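손으로 가르치는 일
로봇에게 동작을 보여 주는 사람들의 오후

질트사이드(Jiltside)의 작업실에 처음 갔을 때 저는 소리에 관해서 잘못 생각하고 있었습니다. 로봇이 일하는 곳이니까 시끄러울 것이라고 짐작했습니다. 그런데 문을 열고 들어가니 들리는 것은 환풍기 소리와, 가끔 나무가 책상에 닿는 작은 소리뿐이었습니다. 조작자 한 사람이 양손에 조종 손잡이를 쥐고 서 있었고, 저에게 눈으로만 인사했습니다. 녹화 중에는 말을 하지 않는 것이 이 방의 습관이라고 나중에 들었습니다.

작업실을 운영하는 회사는 헤네로(Henero)입니다. 헤네로는 로봇을 만들지 않습니다. 이 회사가 만드는 것은 시범입니다. 사람이 로봇 팔을 움직여서 어떤 일을 한 번 하고, 그동안 관절의 각도와 그리퍼의 열림 정도와 카메라의 영상이 함께 저장됩니다. 이 한 번의 기록을 업계에서는 에피소드라고 부릅니다. 같은 일을 여러 번 하면 에피소드가 쌓이고, 로봇의 학습 모델은 그 에피소드를 보면서 다음 동작을 예측하는 법을 배웁니다.

저는 프로그래밍을 조금 공부한 적이 있어서, 로봇을 가르친다고 하면 먼저 코드를 생각합니다. 좌표를 입력하고, 속도를 정하고, 조건을 쓰는 일입니다. 헤네로의 조작자들은 하루 종일 코드를 한 줄도 쓰지 않습니다. 그들 중에는 전에 제본 일을 한 사람도 있고, 치과 기공소에서 일한 사람도 있습니다. 채용할 때 회사가 보는 것은 손이 차분한지, 그리고 같은 일을 다시 하는 것을 견딜 수 있는지라고 합니다.

두 가지 방법

시범을 보이는 방법은 크게 두 가지입니다. 첫째는 로봇 팔을 사람이 직접 잡고 움직이는 방법입니다. 팔의 모터가 힘을 빼고 있고, 사람이 손목 부분을 잡아서 원하는 자리로 끌고 갑니다. 로봇은 끌려가면서 자기 관절의 움직임을 기억합니다. 둘째는 원격 조종입니다. 사람은 조금 떨어진 곳에서 조종 장치를 움직이고, 로봇 팔이 그 움직임을 따라 합니다.

헤네로는 두 방법을 모두 씁니다. 새로운 작업을 시작하는 첫날에는 대개 팔을 직접 잡습니다. 물체가 어느 방향에서 잡히는지, 팔꿈치가 어디에서 책상과 가까워지는지 몸으로 알 수 있기 때문입니다. 저도 허락을 받고 한 번 잡아 보았습니다. 생각보다 가벼웠지만, 방향을 바꿀 때 제 손보다 조금 늦게 따라오는 느낌이 있었습니다. 물속에서 긴 막대를 젓는 것과 비슷했습니다.

그러나 직접 잡는 방법에는 불편한 점이 있습니다. 사람의 손과 팔이 카메라 영상에 들어옵니다. 나중에 로봇이 혼자 일할 때는 그 손이 없으므로, 로봇은 배울 때와 다른 그림을 보게 됩니다. 그리고 두 팔이 함께 해야 하는 일에서는 한 사람이 두 팔을 동시에 세밀하게 끌기가 어렵습니다. 그래서 본격적인 녹화는 원격 조종으로 합니다.

조종 장치는 프란틀(Prantl)이라는 작은 회사의 것입니다. 사람의 팔과 비슷한 비율로 만든 가벼운 관절 막대 두 개에 손잡이가 달려 있고, 손잡이의 방아쇠를 당기면 그리퍼가 닫힙니다. 저는 이것을 쓰면서 처음 몇 분 동안 계속 너무 세게 쥐었습니다. 손잡이에는 물체의 무게도, 단단함도 전해지지 않습니다. 조작자는 눈으로만 힘을 판단해야 합니다. 제 뒤에 서 있던 조작자는 방아쇠를 당기는 것을 배우는 데는 하루가 걸리고, 방아쇠를 놓는 것을 배우는 데는 한 주가 걸린다고 말했습니다.

나무 테두리의 문제

제가 방문한 기간에 작업실에서 하고 있던 일은 겉으로 보면 아주 단순합니다. 나무 테두리가 있는 작은 쟁반을 두 팔로 양쪽에서 잡고, 들어 올리고, 정해진 방향으로 돌려서 다시 내려놓는 일입니다. 사람이라면 다섯 살 아이도 할 수 있습니다. 헤네로의 작업 목록에는 이 일이 '양손 재배치'라는 이름으로 적혀 있습니다.

어려움은 접촉에 있습니다. 두 그리퍼가 같은 물체를 잡으면, 두 팔은 물체를 통해서 서로 연결됩니다. 왼팔이 조금 빨리 올라가면 오른쪽이 기울어집니다. 두 팔의 간격이 조금 좁아지면 쟁반이 눌리고, 조금 넓어지면 한쪽이 빠집니다. 사람은 이런 차이를 손바닥의 감각으로 고칩니다. 이 작업실의 로봇에는 손바닥의 감각이 없습니다. 대신 손목에 작은 카메라가 있습니다.

손목 카메라의 영상을 처음 보는 사람은 누구나 당황할 것 같습니다. 저도 그랬습니다. 물체가 너무 가까워서 무엇인지 알기 어렵고, 초점도 조금 흐립니다. 팔이 돌아가면 천장의 조명이 화면 안에 들어옵니다. 그렇지만 조작자들은 이 영상을 아주 중요하게 생각합니다. 물체와 그리퍼 사이에서 일어나는 일은 이 높이에서 제일 잘 보이기 때문입니다.

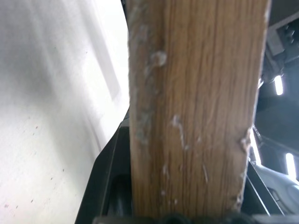 손목 카메라로 본 나무판. 표면 여러 곳에 희끄무레한 자국이 묻어 있고, 오른쪽 아래에 그리퍼의 검은 손가락이 보인다.

조작자 한 사람이 저에게 나무의 결을 보라고 했습니다. 결이 화면에서 세로로 곧게 서 있으면 손목의 각도를 쉽게 읽을 수 있고, 결이 기울면 손목도 기운 것이라고 했습니다. 그는 희끄무레한 자국도 좋아한다고 했습니다. 매끈하고 무늬가 없는 물체는 카메라로 볼 때 움직였는지 움직이지 않았는지 구별하기가 어렵습니다. 얼룩이 있으면 얼룩의 위치가 변하는 것으로 미끄러짐을 알 수 있습니다. 깨끗한 새 물건만 쓰는 것이 좋다고 생각했던 저에게는 뜻밖의 설명이었습니다.

헤네로가 물건을 고르는 방식도 이 생각과 관계가 있습니다. 작업실의 선반에는 중고 시장에서 산 물건이 많습니다. 모서리가 닳은 상자, 칠이 벗겨진 나무, 손잡이의 색이 변한 공구 같은 것들입니다. 집과 공장에 있는 물건은 대부분 새것이 아니니까, 로봇도 새것이 아닌 물건으로 배워야 한다고 회사는 설명합니다. 다만 물건을 구매하는 담당자는 이 방침 때문에 가격을 설명하기가 곤란하다고 했습니다. 고객 회사의 회계 부서에서는 왜 낡은 물건에 돈을 냈느냐고 묻는다고 합니다.

하루의 순서

녹화는 오전 9시에 시작합니다. 먼저 두 팔을 기준 자세로 보내고, 카메라마다 영상이 들어오는지 확인합니다. 그다음에 연습 에피소드를 세 번 합니다. 연습은 저장하지 않습니다. 저는 처음에 이것이 아깝다고 생각했습니다. 그러나 아침의 손은 어제 오후의 손과 다르고, 첫 세 번의 움직임은 거의 언제나 필요 이상으로 조심스럽다고 합니다. 로봇이 망설임까지 배우면 나중에 고치기가 힘듭니다.

망설임이라는 말을 저는 이 작업실에서 여러 번 들었습니다. 조작자가 물체 앞에서 멈추고 생각하면, 기록에는 아무 이유 없이 정지한 팔이 남습니다. 모델은 그 사람이 생각하고 있었다는 것을 모릅니다. 모델에게는 물체 앞에서 멈추는 것이 올바른 동작으로 보입니다. 실제로 헤네로의 초기 작업 하나에서는 로봇이 컵 앞에서 계속 멈추었고, 원인을 찾아보니 한 조작자가 잡기 전에 늘 숨을 한 번 쉬는 버릇이 있었습니다.

그래서 조작자는 시작하기 전에 머릿속에서 동작을 끝까지 한 번 합니다. 발판을 밟으면 녹화가 시작되고, 다시 밟으면 끝납니다. 한 에피소드가 끝나면 물체를 손으로 다시 놓습니다. 이때 일부러 조금 다른 자리에, 조금 다른 각도로 놓습니다. 항상 같은 자리에 놓으면 로봇은 물체를 보지 않고 자리만 외웁니다. 조작자들은 놓는 자리를 정할 때 주사위를 쓰기도 합니다. 사람이 마음대로 정하면 스스로는 다양하게 놓는다고 믿으면서도 편한 자리에 자꾸 놓기 때문입니다.

50분을 일하면 반드시 쉽니다. 쉬는 시간에는 손목을 돌리고 먼 곳을 봅니다. 한 조작자는 퇴근한 뒤 집에서 냉장고 문을 열 때 자기도 모르게 검지를 당긴다고 했습니다. 다른 조작자는 젓가락을 천천히 쓰게 되어서 가족이 답답해한다고 했습니다. 이런 이야기를 들을 때는 웃었지만, 하루 종일 다른 몸을 빌려서 움직이는 일이 사람의 몸에도 무엇인가를 남긴다는 점은 기억해 둘 만합니다.

팔 두 개와 책상 하나

작업실의 책상은 길고 베이지색입니다. 두 팔은 조작하는 쪽에서 책상 가운데를 향해서 뻗습니다. 팔은 벨란스(Bellance)와 임대 계약을 맺고 사용하고 있습니다. 계약서에는 관절을 교체하는 주기와, 책임의 범위와, 누가 그리퍼의 손가락을 갈아 끼울 수 있는지까지 자세하게 쓰여 있습니다. 손가락은 소모품입니다. 끝이 닳으면 물체가 조금씩 돌아가는데, 이것을 조작자의 실수로 오해하기 쉽습니다.

두 팔로 하는 작업에서 저를 가장 오래 붙잡아 둔 순간은 잡기 바로 전이었습니다. 양쪽 그리퍼가 쟁반에 가까이 가서 거의 동시에 도착해야 합니다. 한쪽이 먼저 닿으면 쟁반이 밀리고, 다른 쪽은 이미 없어진 자리로 갑니다. 숙련된 조작자는 두 손을 똑같이 움직이려고 하지 않습니다. 한 손을 먼저 가까이 두고 기다리게 하고, 다른 손으로 거리를 맞춥니다. 어느 손이 기다리는지는 사람마다 다릅니다.

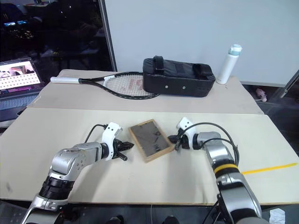
양쪽 그리퍼가 나무 테두리 쟁반을 향하고 있다. 쟁반은 책상 위에 조금 비스듬히 놓여 있다.

그 차이가 좋은 것인지 나쁜 것인지, 헤네로 안에서도 의견이 갈립니다. 녹화를 관리하는 쪽에서는 방식을 통일하고 싶어 합니다. 어떤 에피소드에서는 왼손이 기다리고 어떤 에피소드에서는 오른손이 기다리면, 모델이 두 방식의 중간을 배워서 양손이 모두 기다리는 이상한 결과가 나올 수 있습니다. 반대로 모델을 연구하는 쪽에서는 요즘의 학습 방법이 여러 방식을 따로 기억할 수 있으니 다양성을 지키자고 말합니다. 제가 있었던 동안에 결론은 나지 않았습니다. 임시 규칙으로, 한 조작자는 한 작업 안에서 자기 방식을 바꾸지 않기로 했습니다.

책상의 뒤쪽에는 작업과 관계가 없는 물건도 놓입니다. 테니스 라켓이나 가방, 물병 같은 것입니다. 어떤 물건이 배경에 있어도 로봇은 쟁반을 찾아야 합니다.

카메라의 위치에 관해서도 한 가지 배웠습니다. 위에서 책상 전체를 보는 영상은 계획을 위한 것이고, 손목의 영상은 수정을 위한 것이라고 조작자들은 나누어 말합니다. 위의 영상으로 보면 그리퍼의 손가락이 쟁반의 테두리에 닿았는지 확실하지 않을 때가 많습니다. 그때 손목 영상을 봅니다. 반대로 손목 영상만 보면 자기 팔이 다른 팔과 얼마나 가까운지 알 수 없습니다. 능숙한 사람은 두 영상을 번갈아 보는 박자가 일정합니다. 저는 제가 조종할 때 무엇을 보고 있었는지 기억하지 못했습니다. 아마 한쪽만 보고 있었을 것입니다.

숫자에 대하여

이 작업에는 조작자 14명이 참여했습니다. 제가 마지막으로 방문한 10월까지 그들이 녹화한 에피소드는 2,488개입니다. 그중에서 검수를 통과한 것은 1,906개입니다. 통과하지 못한 것에는 여러 이유가 있습니다. 카메라 한 대의 시간이 어긋난 것도 있고, 조작자가 발판을 늦게 밟아서 끝부분이 길어진 것도 있고, 쟁반이 떨어진 것도 있습니다.

그런데 통과한 1,906개 안에는 실수가 들어 있는 에피소드가 527개 있습니다. 저는 이 숫자를 처음 들었을 때 제가 잘못 들은 줄 알고 다시 물었습니다. 이 에피소드들에서는 조작자가 한 번 잘못 잡고, 그것을 고치고, 끝까지 일을 마칩니다. 일부는 진짜 실수이고, 일부는 일부러 만든 실수입니다. 헤네로에서는 이것을 '회복 시범'이라고 부릅니다.

회복 시범이 필요한 이유는 쉽게 이해할 수 있습니다. 언제나 완벽한 동작만 본 로봇은 조금 잘못된 상태에 들어가면 어떻게 해야 하는지 본 적이 없습니다. 작은 오차가 생기고, 낯선 그림이 보이고, 낯선 그림에서 더 나쁜 동작을 고르고, 오차가 더 커집니다. 사람이 잘못 잡은 상태에서 다시 시작하는 것을 보여 주면 로봇은 돌아오는 길을 배웁니다. 외국어를 배우는 사람으로서 저는 이 설명이 반가웠습니다. 교과서의 대화에서는 아무도 말을 더듬지 않고, 그래서 실제로 말이 막혔을 때 저는 무엇을 해야 하는지 오랫동안 몰랐습니다.

다만 일부러 하는 실수는 생각보다 어렵습니다. 사람이 실수하는 척하면 그 동작은 너무 깔끔합니다. 조작자들의 말로는 가짜 실수는 미리 고칠 준비가 되어 있는 실수입니다. 그래서 어떤 조는 한 사람이 조종하는 동안 다른 사람이 긴 막대로 쟁반을 살짝 밀어 주는 방법을 씁니다. 언제 밀지는 조종하는 사람에게 알려 주지 않습니다. 막대가 영상에 남은 부분은 나중에 잘라 냅니다.

검수하는 방

검수는 복도 건너편의 작은 방에서 합니다. 검수하는 사람은 에피소드를 두 배의 속도로 보고, 의심스러우면 원래 속도로 다시 봅니다. 화면에는 영상 아래에 관절 각도의 그래프가 함께 나옵니다. 경험이 많은 검수자는 영상보다 그래프를 먼저 봅니다. 선이 갑자기 뾰족해지는 자리가 있으면 팔이 어딘가에 부딪힌 것이고, 작은 떨림이 오래 이어지면 조작자가 피곤한 것입니다.

저는 그 방에서 오후를 한 번 보냈습니다. 같은 쟁반이 들리고 놓이는 것을 계속 보았습니다. 한 시간이 지나니 누가 조종했는지 조금 구별할 수 있었습니다. 어떤 사람은 쟁반을 내려놓고 나서 손가락을 아주 천천히 엽니다. 어떤 사람은 들어 올리기 전에 한 번 가볍게 당겨서 잡힌 것을 확인합니다. 파일에는 조작자의 이름 대신 번호만 있습니다. 그래도 검수자는 대부분 누구의 것인지 안다고 했습니다. 필체를 알아보는 것과 같다고 했습니다.

검수 기준 중에서 제일 많이 다투는 것은 '충분히 잘 놓았는가'입니다. 목표 방향에서 조금 비뚤어진 것을 통과시킬 것인지에 관해서, 처음의 문서에는 한 문장만 있었습니다. 지금은 그림이 붙은 네 쪽의 문서가 되었습니다. 문서가 길어진 뒤에 다툼이 줄었느냐고 물었더니, 다툼의 수는 같은데 시간이 짧아졌다고 했습니다.

누구의 동작인가

기사를 준비하면서 제가 대답을 찾지 못한 질문이 하나 있습니다. 시범으로 만들어진 동작은 누구의 것인가 하는 질문입니다. 헤네로의 계약에서 에피소드는 고객 회사의 재산입니다. 조작자는 시간에 대한 급여를 받고, 녹화한 수에 따른 추가 수당은 없습니다. 수당을 주면 사람들이 서두르고, 서두르는 동작이 데이터에 들어가기 때문이라고 합니다. 이 설명은 맞는 것 같습니다. 그렇지만 조작자 중에는 자기의 손버릇이 어느 기계 안에서 몇 년 동안 계속 움직일 수도 있다는 점을 이상하게 느끼는 사람도 있습니다.

전에 제본 일을 한 조작자는 이것을 그렇게 심각하게 생각하지 않는다고 했습니다. 그가 일을 배울 때도 스승의 손을 보고 배웠고, 종이를 가지런히 칠 때의 손목 각도는 지금도 스승의 것이라고 했습니다. 치과 기공소 출신의 조작자는 다르게 말했습니다. 스승은 제자를 알고 제자는 스승을 아는데, 자기는 이 팔이 나중에 어디에서 무엇을 들고 있을지 모른다고 했습니다.

두 사람은 같은 조에서 일하고 점심도 함께 먹습니다. 이 문제로 길게 토론한 적은 없다고 합니다.

다시 조종 손잡이를 잡고

마지막 방문 날, 저는 한 번 더 조종해 보았습니다. 이번에는 빈 그리퍼를 움직이는 연습을 먼저 하고 나서 쟁반에 가까이 갔습니다. 왼손을 기다리게 하고 오른손으로 거리를 맞추려고 했는데, 오른손을 보는 동안 왼손이 조금씩 내려갔습니다. 손가락의 끝이 책상에 닿기 전에 조작자가 옆에서 정지 단추를 눌렀습니다. 그는 처음에는 모두 기다리는 손을 잊어버린다고 했습니다.

두 번째에는 쟁반의 양쪽을 잡았습니다. 들어 올리니 오른쪽이 먼저 올라갔고, 저는 왼쪽을 급하게 올렸고, 그래서 이번에는 왼쪽이 더 높아졌습니다. 몇 번 이렇게 흔들린 다음에 겨우 수평이 되었습니다. 내려놓을 때는 방아쇠를 너무 일찍 놓아서 쟁반이 작은 소리를 내며 책상에 떨어졌습니다. 처음 이 방에 들어올 때 들은 소리와 비슷했지만 조금 더 컸습니다.

제 에피소드는 저장되지 않았습니다. 조작자는 쟁반을 다시 집어서 다른 각도로 놓았고, 주사위를 굴리고, 그 각도를 한 번 더 고쳤습니다. 그리고 발판 앞에 서서 잠깐 눈을 감았습니다. 저는 벽 쪽으로 물러나서 말을 하지 않았습니다.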